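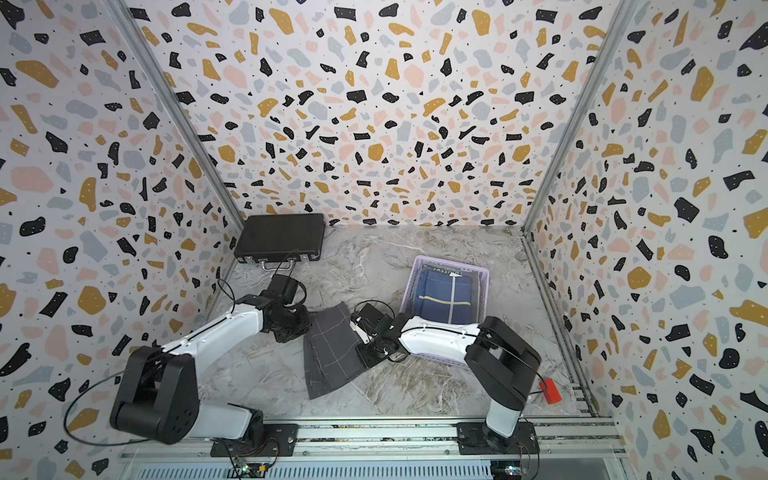

Cell 2, both arms at the cloth, basket on the right.

Monthly safety check - two-arm folding cell, Lunville workshop
Period: August
Reason for extra comments: the left arm fault, see item 4

Hello all, and thank you for putting up with the longer form this month. I know most of you like to tick down the page and get back to work, but after the left arm stopped dead with a garment in its gripper I wanted to write a bit more than OK or not OK. Please read item 4 even if you skip the rest!

1. Mounting plates and rail - OK
Bolts on both plates checked with the torque wrench, no movement. The rail channels had collected a fair amount of lint, which I vacuumed out. Dark cotton sheds more than you'd think.

2. Enclosure posts and wall panels - OK
The printed panels are still snug against the posts. Please wipe them with a damp cloth only, as the spray cleaner dulled one of the old ones.

3. Emergency stop - OK
Pressed and reset 6 times, with each arm moving and with both moving together. Both arms held position every time.

4. Cables, left arm - NOT OK, repaired, keep watching
The fault came up at 2:30 in the afternoon, in the middle of a fold. The wrist lost its signal, the arm froze, and the right arm went on pulling for a moment before the Grorari controller caught up and stopped it too. Nothing was hurt except one shirt seam, but I don't like that delay one bit. I found the wrist cable worn through its jacket near the connector. We've fitted a new one from Tarawneh and left the loop a little looser, though loose brings its own trouble - a big loop can snag on whatever is lying on the floor of the cell. Watch it through one full slow cycle before you go up to speed.

5. Stop delay between arms - OPEN
Nimell have the log and are looking into it. Until we hear back, both arms stay at 50 percent speed. I know it makes for a slow shift, and I'm sorry about that.

6. Control boards under the plates - OK, with a comment
Connectors pushed home and wires tidy. I'd still love a cover over these, and I have now asked for one in three reports running.

7. Floor of the cell - needs attention
Basket to the right, cloth in the middle, please. Cases can stay at the back only if they sit flat and well clear of the left arm's cable.

8. Grippers - OK
Finger pads cleaned, no splits. Next change due in 30 shifts.

Recheck of item 4 is due after 24 running hours. Initial the sheet on the door when it's done, and add anything that sounded or felt odd, however small.

Recent checklists
Cell 1 monthly check
Cell 3 guard door switch, follow-up
Battery cabinet inspection
Ladder and step check

This site uses cookies to remember your sign-in. Accept | Settings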